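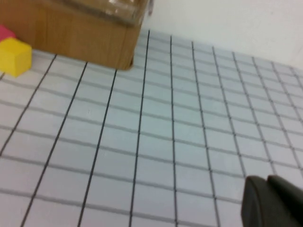
MEDIA RELEASE – for use from Thursday, 9 am

Plerkanen puts grippers side by side, and shares the results

Plerkanen has finished the first round of its gripper comparison and is putting the whole lot out for anyone to use. Scores, settings, the failed runs too. Free to download from Thursday morning.

The short version. Three grippers, one arm, the same jobs. Abella soft-finger, Rinen parallel-jaw, Nornska two-finger with the adjustable pads. Each one did 75 picks per object, on the same bench, with the same controller and the same wrist camera. No swapping the arm halfway through, no re-tuning between objects once a gripper's run had started.

The jobs are plain ones. Small coloured cubes, picked up off a gridded work surface and put down on a named square. Cubes sitting close together, where the fingers have to get in beside one without shoving its neighbour. Cubes up against a cardboard box. And the box itself, taped shut, nudged to a line without tipping. Anyone with a bench and a printer can set up the same thing, and that was the idea from the start.

"We kept getting asked which gripper to buy and we kept saying it depends," said Jomar Fajardo, who runs testing at Plerkanen. "People are sick of hearing it depends. So we wrote down what it depends on."

What came out of it

The Rinen was the most repeatable on single cubes in open space. It put them down closest to the middle of the target square, run after run, and it was the quickest to set up. It was also the worst at the tight jobs. The jaws are wide at the base and there isn't much room for them beside a box. It missed 11 of 75 in the box test, most of them from touching cardboard on the way down.

The Abella went the other way. Slower to close, a bit vague on final position, but forgiving. If the camera had the cube slightly off, the soft fingers usually got it anyway. Good with cubes that had a neighbour. Not so good on the box push, where the fingers flexed and the box turned more then it should have.

The Nornska landed in the middle on nearly everything. Fajardo's team had expected it to win the tight jobs and it didn't, quite. The pads need resetting when you change object size and that takes a person with a hex key. On a line with one product that's nothing. On a bench where the work changes every hour it adds up.

Full tables are in the download. So are the 14 runs that were thrown out, with a note on each. A loose cable did for most of them.

Camera position mattered more than expected

The team also tried the wrist camera in two spots, a high mount looking down and a low mount looking across the work surface. The high mount gave better placement. The low one was better at judging how much space there was between the fingers and the surface, but objects further back get small and bunched up in the view, and one cube can hide most of another. Grid lines helped with that – the software used them to work out distance – and got less useful toward the far side of the bench where the squares squeeze together.

Moving the camera changed the scores for all three grippers. For the Rinen it changed them by more than the gap between first and second place on single cubes. Fajardo says buyers should keep that in mind when reading anyone's gripper figures, Plerkanen's included.

"If a spec sheet doesn't say where the camera was, ask," he said. "It's a short question. You'd be suprised how long the answer takes."

What wasn't tested

Bags, bottles, anything wet, anything heavy. Nothing over a small carton. No long-run wear testing either, the fingers were fitted new and taken off at the end of each set. Only one controller was used. A second controller is planned and the cube jobs will be run again from scratch when it's in, same grid, same start positions. Plerkanen makes none of the three grippers. It bought them at list price and none of the makers saw the results before this release.

What's in the download

Score tables for every run, by gripper and by object. Controller settings as used. Mounting drawings for both camera positions. The grid, ready to print, with start positions marked. A two-page setup guide, which has been tried by people outside the test team and rewritten once after they got stuck on the calibration step. Wrist camera footage from the low mount, unedited. High mount footage to follow, it's a big file and still being sorted.

Bench days in May

Plerkanen will open the test bench to visitors for a run of half-day sessions in May. Bring your own gripper if it fits a standard wrist flange, or use one of the three already there. Staff will run the cube jobs with you and you keep your data. There are 40 places in total and small workshops get first go at them. Sessions start at 9 am and 1 pm. Closed shoes please.

Schools and colleges wanting a class visit should ask seperately, those are booked on different days.

Media enquiries, interviews and bench day bookings: Jomar Fajardo, testing, Plerkanen. Interviews by phone any afternoon this week, or in person at the bench by arrangement. Filming is fine, give a day's notice so the arm is free.

ENDS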